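Workbenches: the questions we keep being asked
Etton Shed and Bench
Last updated: 2024-02-18

Most of these came in by email, a few over the counter, and one was shouted across a car park. I have tidied the spelling and removed the swearing. The answers are mine and my brother-in-law disagrees with several of them. — Lorenz Mösli

Do I need a workbench at all?

Probably, if you are reading a page about them. Plenty of decent work gets done on kitchen tables, and plenty of kitchen tables have saw marks in them. If the jobs you do involve hitting, sawing or gluing, and you do them more often than you descale the kettle, get a bench. If you put up a shelf every other year, buy a folding one and hang it on the wall.

How high should it be?

Stand up straight in the shoes you work in and let your arms hang. The crease of your wrist is a good height for planing and sawing. For fiddly work such as wiring, carving or mending a clock you will want it higher, closer to the elbow. People who do both end up with a low bench and a box to put on top of it. The box costs nothing and looks it.

Don't copy the height of the bench you had at school. You were twelve.

My partner and I are very different heights. Who gets the bench?

Whoever uses it most. Otherwise set it for the taller person and give the shorter one a duckboard to stand on, as bending is worse for you than stepping up. We have been asked to settle this for more than seven couples and will not be taking on any more.

How long and how deep?

As long as the wall allows, minus the width of the door you forgot about. Depth matters more. You should be able to touch the back edge without leaning your stomach on the front one. Anything beyond your reach turns into a shelf, and within a year it will be holding paint tins and a radio that only gets one station.

Does it have to be against a wall?

No. A bench you can walk round is lovely for assembling cupboards or anything else with four sides, but it has to be heavier, as there is no wall to lean it on. Against the wall you get somewhere to hang tools. In a single garage you are not really being offered the choice.

What should the top be made of?

Beech if you have the money. Softwood if you haven't, and be generous with the thickness. A cheap solid door from a reclamation yard makes a very good top so long as it is solid. Hollow doors are cardboard in a nice coat, and the first proper blow with a mallet will tell you which sort you bought.

Chipboard is fine until it gets wet, after which it is porridge.

Should I put a finish on it?

A coat or two of plain oil. You want glue drips to pop off with a scraper and you don't want the work sliding about, which rules out varnish. We sell Nadudex bench oil, and I use it at home, but ordinary Danish oil will do the same job and I'd be a poor sort of shopkeeper if I hid that from you, though possibly a richer one.

Oily rags can heat up and catch fire by themselves. Lay them flat outdoors until they are stiff, then bin them. Please don't leave them in a ball in the corner of the shed.

How do I stop it wobbling?

Find out which kind of wobble you have. If it rocks corner to corner, the floor is uneven, and a thin wedge under one leg will cure it. If it sways end to end, the frame wants a diagonal brace or a sheet of ply screwed across the back. If it walks across the floor while you plane, it is too light. Put a shelf underneath and load the shelf with whatever heavy things you own and don't need often. Paving slabs are good. So are the complete works of anybody who wrote a lot.

Can I bolt it to a concrete floor?

Yes, but check first whether there is a damp-proof membrane under the slab and how far down it is. Puncturing it to stop a bench moving is a poor swap. Short brackets and short fixings are usually plenty. Sweep up the dust before you put the bolts in. If you rent, ask the landlord, in writing, on a day when nothing else has gone wrong.

What is the Nordin, and why is there a waiting list?

The Nordin is the flat-pack bench we have made up for us. It has a softwood frame, a beech top and bolts you can tighten again when the timber shrinks, which it will. The waiting list exists because I ordered too few. The next lot is due in October and I have ordered more, so naturally no one will want one.

Do I need a vice?

One, yes. Put it at the front left if you are right-handed and at the front right if you aren't, and fix it over or very near a leg. Line the jaws with scrap wood. The second vice can wait until you have found yourself cursing the lack of it on two separate occasions.

A metalworking vice on a woodworking bench is a sad sight, but I own one and I use it constantly.

What are all the holes for?

It depends on the size. A few big round ones are dog holes. You drop pegs in them and push the work up against the pegs, or you use them for holdfasts, those hooked iron things you whack with a mallet. Tops with a regular grid of holes let you put stops and clamps wherever you like, provided your clamps fit the holes. Check that before buying either.
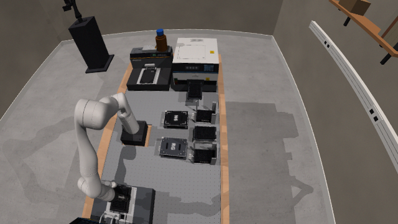
A long bench top with a close grid of small holes and a wooden strip down each side.

Will I lose things down the holes?

You will. Panel pins, small screws and the one washer that came with the tap all find their way through. If your bench is open below, fix a tray underneath and empty it when you run out of panel pins. If it is boxed in, accept that you are building up an inheritance for someone.

Is it worth adding an edge strip?

On a soft top, yes. Corners and edges take most of the knocks, and a hardwood strip can be unscrewed and replaced when it gets ugly. Keep it flush with the surface along the front. A raised lip at the back stops pencils escaping. A raised lip at the front will catch you under the forearm every time you saw, and you will take it off again inside a fortnight.

Can I drill my own grid?

You can. Do one test hole in scrap, make a template from something flat, and clamp a spare board under the top so the drill doesn't tear the underside to bits. Mark it all out before you start. A customer of ours did his by eye over an evening with a bottle of cider. It holds work perfectly well, but visitors do tend to tilt their heads.

I bought a Giluvard vice and the bolts don't line up with my bench. Whose fault is it?

Nobody's, which I realise is the least satisfying answer. Vices and benches are made by people who have never met. Plug the old holes with glued dowel, let it dry overnight and drill new ones. If the vice itself is cracked or the screw is bent, bring it back with the receipt and I'll swap it.

How flat is flat enough?

Lay the straightest thing you own along the top and look for light under it. If you can slide a playing card through, you might think about planing the high spots. If you can't, go and make something. I have met people who flatten their benches every winter and have never produced so much as a bird box.

How much should I spend?

Less than you fear for the bench and more than you'd like for the vice. Somebody wrote in to ask whether a bench at £2000 was "worth it". For a person at it all day, perhaps. For the rest of us that is a good bench, a good vice, a rack of timber and a weekend away to avoid using any of them.

Do you deliver?

In Etton and the villages round it, to the kerb. We will help carry a bench to a garage. We won't carry one up to a loft conversion again.

My question isn't here.

Email it, or come in and ask. Questions about shed roofs go to the roofing page, where I am just as opinionated and slightly less well informed.

Related pages
Shed roofs: felt, rubber and regret
Which glue for what
Sharpening chisels without losing your temper
Looking after a Nordin bench
Storing timber in a damp garage
Returns and repairs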